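Wiltbridge Animation Forum > Courses and Careers > Two years on 2D first, or straight into 3D?

inkwell_annie
Hello all, long-time reader, very occasional poster. I've got a place on the evening animation course at Wiltbridge and I'm over the moon (I left school a very long while ago and never thought I'd be buying a student pencil case again!). My question is about the order of things. They let you pick whether you begin with the drawn side or go straight to the computer, and the form has to be back by Sunday. I love drawing, always have, but everyone I meet who earns a wage at this seems to be doing 3D. Would I be wasting my time on walk cycles and flipbooks if I want a job at the end? Sorry for rambling, I've been round and round it with my sister all week.

pegbar_pete
Congratulations first of all, what lovely news. I did the Wiltbridge course and started on paper, and I would do the same again tomorrow. My first term film was 353 drawings of a dog failing to get on a sofa, and I learnt more about weight from that daft dog than from anything since. By the time I sat down at a computer I knew what I wanted the character to do, and it was only a matter of finding the right button. Take the drawing.

mossy_render
I'm going to be the grump here, I'm afraid, and disagree with Pete, though I did enjoy the dog film very much. I went straight to 3D and I don't draw any better than my nan. What got me hired at Mastdale was knowing my way around lighting and surfaces, and being able to take notes from a supervisor without bursting into tears. If Annie has evenings only, and a job and a family as well perhaps, then 18 weeks of paper is a big chunk of the time she's got. There are a good many people in this trade who never animate a character at all. Somebody has to do the metal and the plastic and the label on the tin, and very pleasant work it is too, with the radio on.

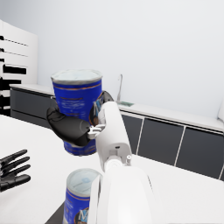
Blue canister with orange-gold bands, 3D render.

pegbar_pete
Fair point about the time, and I'll grant you the surfaces. But she did say she loves drawing! It seems a shame to tell someone to put down the thing they love on the first night.

mossy_render
I never said put it down, Pete. Keep a sketchbook on the bus. I only mean she shouldn't spend the fees on it.

teatime_tweens
Can I come in on the practical side, as I finished in December and it's all still fresh? The drawn option and the computer option share the storyboard class in the first term, so you will be drawing whichever box you tick. You pin your boards up, the whole group has a go at them, you take them down again and redo them, and then the tutor moves one panel and it's suddenly funny. I had 6 versions of my opening shot and used the second one. I grumbled the whole way home most weeks and I miss it dreadfully now.

The computer room uses Grarnine, and the college lets you have it at home while you're enrolled, so ask at the desk for the form because they don't always remember to offer it. It is a bit of a brute for the first fortnight. My advice is to leave the characters alone to begin with and just learn to move the camera about, put a table in a room, and make something swing round slowly and come to a stop. 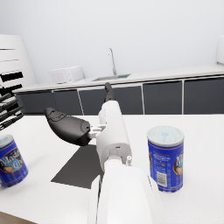

After that the graph editor starts to make sense, and you see why the paper people go on about spacing all the time, as it's the same idea with a curve drawn through it. I'd have saved myself a lot of biscuits if I had understood that sooner.

inkwell_annie
Oh, this is so helpful, thank you all, and please don't fall out on my account! I had no idea the storyboard class was shared. Does anybody know whether you can swap after the first term if you've picked wrong?

teatime_tweens
You can, two people in my year did. You need to tell them before the break, though, or the places go.

delorme_street_dave
Just to add that the Delorme Street library has a lightbox you can book for nothing, and it's quiet after six. So you could tick the computer box and still have your drawing evenings. I'm usually in the corner by the atlases if you want company.

pegbar_pete
That's a very sensible plan and I'm cross I didn't think of it. I'd still tick drawing.

mossy_render
Of course you would. Annie, whichever you choose, do post your first film, we're a soft lot really.

inkwell_annie
Form's in! I've gone for the computer side, with the lightbox booked as well. Sorry, Pete. I'll draw you a dog.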